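Kellanell Bake Swap: questions we keep getting
Last updated Sat 9 November by Ayane Tanabe

When is it?
First Saturday of the month, doors at 8 for people dropping off, swapping starts later once the tables are full. No swap in May, hall is booked.

Do I have to bake something?
Yes. Sorry. One batch in, one batch out. Bread, cookies, bars, scones, all fine. Store-bought doesn't count, we can tell.

How much is a batch?
16 small things (cookies, rolls) or 3 loaves. A loaf should be 700 grams or close, weigh it if you have a scale. If not, don't worry.

What do I pack it in?
White paper bags, open at the top, from the Dromix store on the corner or anywhere else. No plastic for bread please, the crust goes soft before you get home.
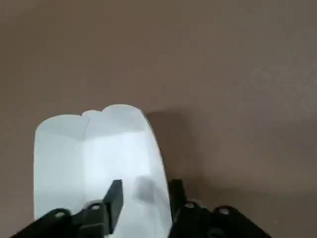 Write what's in it on a sticker, plus your first name. Nuts, eggs, milk, sesame all have to be on there. No sticker = it goes home with you.

Can I bring stuff with cream or custard?
No. No fridge at the hall. Cheesecake also no, somebody asks every time.

Where do I park?
Kirkero lot, behind the hall. Free on Saturdays. Not the Iwasaki side, they tow and it's quick.

Is there a fee?
Nope. There's a jar for the hall rent if you feel like it.

Can I drop off the night before?
No, hall is locked. If you realy can't make the morning send it with a friend, and put your pick-up name on the bag.

What are the tables like? Do I need a cloth?
Brown tops, a bit worn, scuffs here and there. They get wiped down before we start. Bring a cloth if you want one, take it home after. Please dont tape anything to the tops.
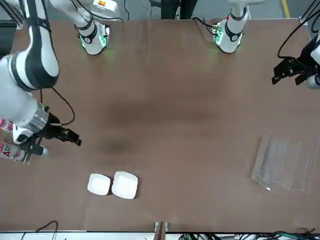 Brown tabletop with a darker patch in the middle.

Are kids ok?
Sure. Keep an eye on them near the coffee urn.

What happens to leftovers?
Anything unclaimed at the end is up for grabs. Take it. We can't store it.

Can I get a recipe?
Ask whoever's name is on the sticker. Some people share, some won't. There's a binder by the door with the ones we have, copy it out or snap it with your phone, just leave the page in the binder.

Something not on here?
Email Ayane. Replies are slow the week of a swap.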